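4. Operating Rules for Shared Food-Handling Stations

4.1 Scope

The rules in this section apply to every station at which a two-armed robot handles food or food containers while a person stands at the same table. They were drafted at Garnamden by Nuanchan Thongsuk and Fredy Yupanqui and were revised after the first 326 sessions. Stations used only for rigid parts are covered by the general floor rules and are not discussed further. The rules do not replace the risk assessment that each site must carry out before a station is put into use.

4.2 Position of the attendant

The attendant stands on the far side of the table, facing the arms, and remains there for the whole of a run. Hands may rest at the near edge of the attendant's own side but may not pass over the containers while either arm is enabled. If an item must be moved by hand, the attendant calls a hold, the operator confirms it aloud, and both arms are stopped before the attendant reaches in. The arms are enabled again only when the attendant has stepped back and said so.

Earlier drafts allowed the attendant to reach in when one arm was parked. This was withdrawn. In the session records, 7 of the 55 unplanned stops took place while one arm was parked and the other was moving, and in most of them the attendant and the operator had a different understanding of which arm was active. A single rule that covers both arms proved easier to teach and easier to check.

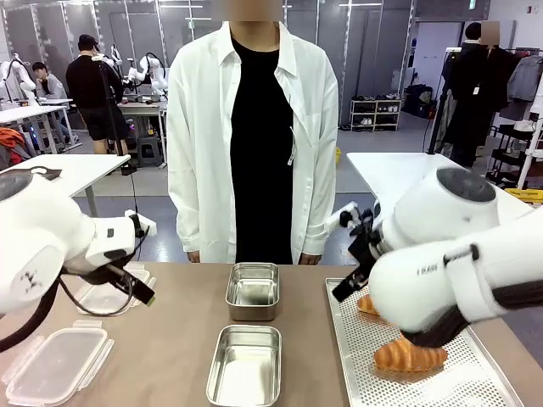 4.3 Layout of the work surface

Trays, containers and lids are placed before the arms are enabled. Open containers are kept near the middle of the table, where both grippers can reach them without crossing. Lids are laid flat and to one side. Perforated trays may be set at an angle when this gives the gripper a better approach, provided that the tray does not slide when pressed by hand at its outer corner. The layout is recorded on the station sheet (Figure 3), and any change made during a session is entered before the next run.

Figure 3. Shared station with two arms, baked goods on a perforated tray, and open metal containers.

4.4 Contact with soft items

Baked goods deform under low force and leave crumbs and fat on the gripper surfaces. Closing force is therefore set for each type of item and is not carried over from one type to another. Fingers are wiped between item types and at the end of each session. Food that has been handled in a run is treated as test material. It is not eaten, and it is thrown away on the same day.

4.5 Neighboring stations

Where several stations share one room, walkways behind the attendant must be kept clear, and loose cables must not cross them. Staff who are not assigned to a station do not stand within reach of its arms. The Ngubane site added a spoken warning before each enable command, and we recommend this practice for any room with more than one active station.

4.6 Records

Each run is logged with the station number, the item type, the closing force and the reason for any stop. The log held 3015 runs when this section was written. Entries are reviewed every Monday by a person who did not operate the station during the period under review.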